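4. Wear of the color layer under everyday conditions

4.1 Participants and products

The home part of the study took place in Grurport in October and lasted eight days for each participant. We invited 24 adults who paint their own nails at least twice a month. People with gel or acrylic nails were not accepted, and also not people who had used a nail hardener in the month before. We did not ask the participants to change their habits at home or at work. They washed dishes, typed and gardened as they normally do, and they wrote these activities in a short diary every evening.

Two base coats were compared. Natimau is a thin, clear base coat which dries with a smooth surface. Plidik is thicker and leaves the nail a little sticky to the touch, and the maker of the bottle advises to put the color on it soon after. On top of both base coats we used the same cream polish in a medium red and the same clear top coat from Fagerlund. The choice of red was practical, as a chip in a pale color is difficult to see and two judges will often disagree about it.

Each participant wore Natimau on one hand and Plidik on the other hand. Which hand got which product was decided by lot. The base coats were moved to plain bottles with the same brush, so the participants did not know the names. We have to admit that the difference in thickness can be felt during application, and several diaries mention it.

4.2 Application

All manicures were done by the same technician in one room. The old polish was taken off with acetone and the nails were wiped once more with a dry pad. The cuticle was pushed back but not cut. The free edge was filed to a rounded shape, because sharp corners are known to chip early and we wanted to keep this source of difference small.

One layer of base coat was followed by two layers of color and one layer of top coat. The brush was also drawn along the free edge with the top coat, which many home users call capping or wrapping the tip. The waiting time between layers was the same for both hands. After the last layer the participants stayed seated until the surface did not take a mark from a light touch with an orange stick - this took longer on the thumbs than we had planned.

4.3 Rating

The participants came back on days 1, 2, 4, 6 and 8. At each visit the nails were looked at under the same lamp by two judges, who worked separately and did not see the notes of each other. They gave one score for chips, one for wear at the tip and one for loss of shine. Where the scores differed by one step, we used the mean. Where they differed by more, the judges looked at the nail again together.

Tip wear and chipping are treated as two different things in this paper. Tip wear is a thin line at the free edge where the color has become rubbed away. A chip is a missing piece with a clear border, and it normally goes down to the base coat or to the nail itself. In blog reviews and on product labels these two are often mixed, and this makes it hard to compare what is said about the number of days a polish will last.

Nails that broke, or that were repainted at home, were left out from that day on. Visits that were missed were not replaced. After this, 1078 nail ratings remained for the analysis.

4.4 Results of the home wear test

In total, 53 chips were recorded before the end of the test. Most of them were on the thumb and the index finger, and the dominant hand was affected more often than the other, whichever base coat it had. The sticky base coat Plidik had fewer chips in the first half of the test. Later the two products came closer to each other, and on the last day the judges could not have told the hands apart by the chips alone.

For tip wear we did not find a difference which we would like to defend. The line at the free edge appeared on almost every hand by day 4 and became wider slowly after that. The diary gave a better explanation for tip wear than the base coat did. Participants who wrote down much typing or cleaning without gloves had a wider line on both hands.

The shine score went down in the same way for both products. This is what we expected, as the top coat was the same. A few participants wrote that the Plidik hand looked more even in the beginning. We did not measure evenness, so we can only report this remark. Removal was also not scored, but the technician noted that the color over Plidik needed a longer time with the acetone pad, above all near the cuticle.

Figure 4. Rendered view with two arms, each ending in a dark grey parallel gripper with open fingers. 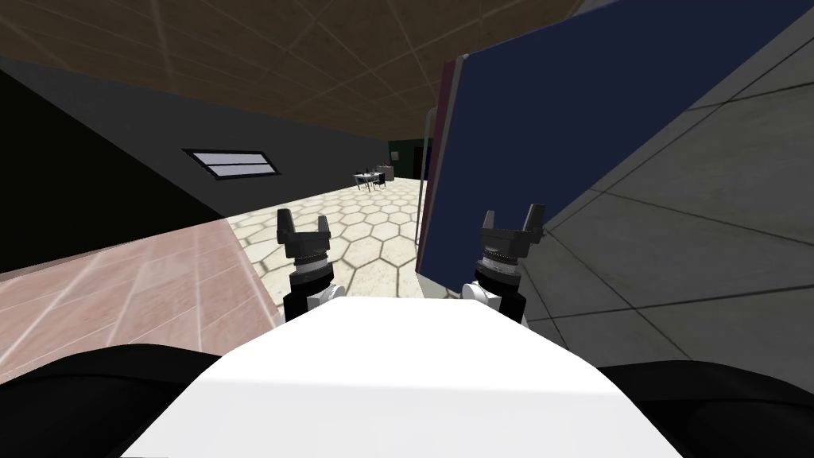 4.5 Limits of the home test

The test used one color and one finish. Glitter and metallic polishes behave differently at the tip, and our results should not be carried over to them. The group was small, and all manicures came from one trained hand, so a home user who paints thicker layers may see chips earlier than we report.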